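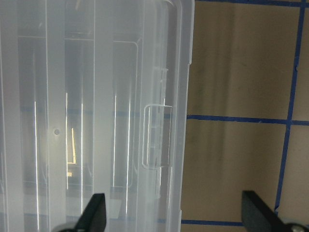
Frequently asked questions: clear and frosted bins, and the June gripper fault

Between the June software update and the current one, some Castlow tabletop arms closed their fingers in the wrong place when the item in front of them was see-through or cloudy. Most of the calls we took were about storage bins with lids. Frosted plastic is hard on a small camera: the molded ribs throw bright vertical glare lines, and blue tape on the tabletop can show through the wall as a blurred band. The old software could read either one as the side of the bin. The answers below cover what happened, what to check and what to do if your arm was affected.

Last updated 21 December 2021

What went wrong?

The arm looks for two long edges before it closes its fingers. With a solid-colored item it nearly always finds the real ones. With a cloudy bin, it sometimes picked a streak of glare on the inside and treated that as the outer edge. The fingers then came down on top of the bin instead of on either side of it. In most cases the arm stopped by itself and showed code 238. In a smaller number of cases it kept pushing for a moment before it stopped.

Was anyone hurt?

We have one report of a pinched finger. The operator had reached in to straighten a bin after the arm paused, and the arm tried the grip a second time. The skin wasn't broken. We treat this as the most serious part of the fault, and the automatic second try has been removed from the software.

What does code 238 mean?

The fingers met resistance before they reached the planned height. It doesn't tell you why. A bin that has been bumped out of place will give you the same code as a misread edge.

What should I do when I see it?

Press the stop button and wait for the status light to turn solid red. Do this before you put a hand anywhere near the fingers, even if the arm looks still. Then raise the arm from the control screen, check the bin and the fingers, and clear the code. Don't pull the bin out from under the fingers while they are touching it.

Which arms are affected?

Castlow arms with the two-finger gripper and the wrist camera, running the June update. If your arm uses only the overhead camera, it doesn't have this fault. The version is listed on the control screen under About.

How many bad grips were there?

Our own bench test used 300 grips on frosted bins with the June software, and 35 of them went wrong. We repeated the test with the new software and had two, both with the lamp directly over the bin. We are still working on those.

Does the tape grid cause the problem?

Not by itself. A grid is a good way to place items in the same spot each time, and you can keep yours. The trouble comes when a line of tape runs under a see-through item close to its rim. If you can, shift the item so its long side sits well inside a cell. Tape that has lifted or was laid crooked should be replaced before you run the placement check again.

Can I keep using clear bins on the old software?

Please don't. Use solid-colored ones until you have updated. If you have no others, a strip of matte masking tape down each long side helps, but it is a stopgap and you should keep the speed at 50 percent or lower.

Do latches matter?

They can. A latch tab that stands out from the rim may catch on a finger when the arm lifts. Turn the bin so the tab is away from the fingers, or snap it fully shut first. This was true before June and the update doesn't change it.

How do I check the fingers after a bad grip?

Turn the power off. Look for chips at the tips and see that both fingers sit at the same height. Then check the screws at the base of each one. If a screw turns by hand, tighten it and run the Plenis calibration before you go back to work. A bent finger has to be replaced – don't try to straighten it.

Who do I contact?

Write to the Castlow service desk and mark the message for Svetozár Baláž, who is handling all reports on this fault. Include the software version, the code and the log file from that day. Customers who bought through Pronda can send the same details to their Pronda office, and they will be passed on to us.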